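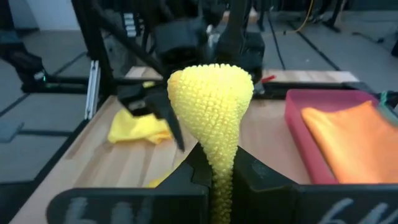 Went to the open day at Irik on Saturday. 306 people signed up to watch two robot arms deal with laundry. My own laundry has never drawn more than a cat.

1/ The yellow cloth is the star. It gets picked up and held in the air by both grippers while a room of adults holds its breath. 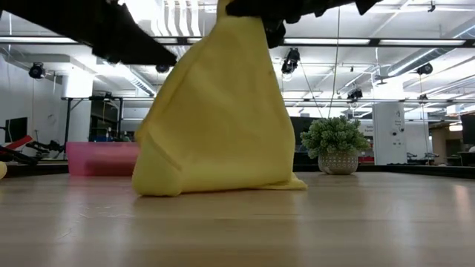 Lensa Abera replied that her teenager works the same way, only with fewer cameras and no open day.

2/ I asked our guide how hard this is. Very, she said – a cloth never lies the same way twice. I have been saying this about fitted sheets for years.

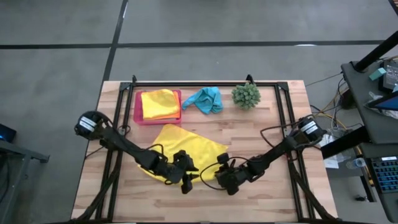 Bezawit Ayele

3/ Tray with a folded yellow cloth on an orange one. Another yellow one flat on the table, awaiting judgment. The man next to me whispered "corners" like he was at a golf tournament.

4/ The talk afterward ran 60 minutes. Coffee ran out in three. 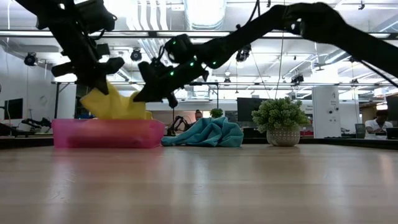

Yellow cloth, pink bin, two arms at Irik.

5/ Next open day is in October. I'm going, and I'm bringing a fitted sheet.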